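Cutting mats, table covers and the advice that comes with them

Every few months another list of workroom tips does the rounds, and most of it is the same dozen tips copied from one site to the next until the wording goes smooth. I have a table I use for cutting fabric, wrapping parcels, gluing things and the odd bit of repotting, and over the years I have tried most of what I was told to try. Some of it works. A fair amount of it is there to sell you something.

Ironing a mat flat

The usual advice for a rippled vinyl or cloth-backed mat is to put a tea towel over it and go over it with a warm iron. I did this to a Nolach roll-out mat and got a shiny patch the shape of the iron and the same ripples as before. What did help was dull and slow. Roll it against the curl, leave it overnight with a band at each end, then lay it out under something flat and heavy. Old shelves are good. Books leave dents if you only put them at the corners.

Sunshine is the other favourite. Lay it on a warm patio, people say, and it will relax. Mine relaxed in the middle and curled at the edges, and the printed lines were never square again.

Trusting the printed grid

Check it against a steel rule before you cut anything that matters. A stiff board is usually close enough. Soft mats stretch, and they stretch more one way than the other. On the Boiko I bought in January the squares were true across the width and crept by 7 mm over the length of the table. That won't hurt a cushion cover. It will spoil a roller blind, as I found out with a piece of fabric that had cost more than the mat.

If you find yours is out, use the lines for keeping things straight and use the rule for measuring. I wouldn't send it back unless it's new. The replacement may well be just as bad.

Double-sided tape at the corners

Recommended everywhere, and I'd leave it alone. The tape holds for a fortnight, then lets go of the mat and keeps hold of the table. Bulldog clips are better if your table has an edge they can grip. If it hasn't, a strip of rubbery shelf liner underneath does most of the job and peels off clean.

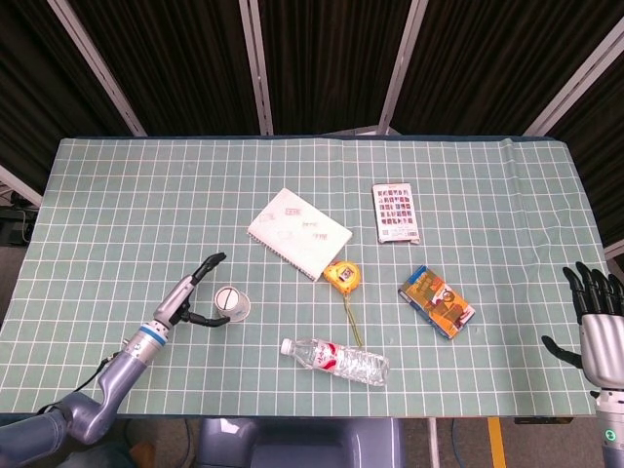 A mat that's a bit too big for the table is always going to lift where it hangs over, whatever you stick it down with. Trim it. People will put up with a flapping corner for years before they'll take a knife to something they paid for. Mark the underside, cut with a fresh blade, and take off slightly more than you think you need.

Cleaning with vinegar

Vinegar gets suggested for everything, so of course it gets suggested for this. It does nothing for glue and not much for pen. Warm water with a drop of washing-up liquid shifts ordinary grime, and a soft pencil rubber will take off more than you'd expect. Dried PVA comes away with a thumbnail if you wait until it has gone properly hard. Pickers and scrapers score the surface and then the dirt has somewhere to live.

I did give the Pludix mat cleaner a go, having been told by two separate websites that it was a marvel. It smelt strongly of lemons. I cleaned half the mat with that and half with washing-up liquid and couldn't tell you now which half was which.

Curtains for dust

A curtain behind the table is supposed to keep dust off your work. It might, if you wash it. Otherwise it is a large piece of cloth collecting dust at head height, ready to drop it the first time you brush past. Pleats are the worst for this. Where a curtain does earn its keep is in hiding shelves, and a plain dark one is easier on the eyes than a row of half-used tins when you're trying to match thread. Vacuum it with the brush end, top to bottom, before you do the floor.

Self-healing claims

The Pletari packet promises 514 cuts in the same place before any mark shows. I would like to meet whoever stood there and did it. My own mat had a visible groove after one evening of cutting card for boxes, with a new blade and no great force. Self-healing seems to mean that the cuts close up enough to look tidy from the other side of the room.

Turn the mat round every so often so you aren't always cutting along the same line, and keep craft knives for card and the rotary cutter for cloth. A cheap 10 mm offcut of MDF on top saves the mat completely when you're doing something rough, and you can throw it away when it's chewed up. Mine has lasted 16 months so far and cost less than the lemon spray.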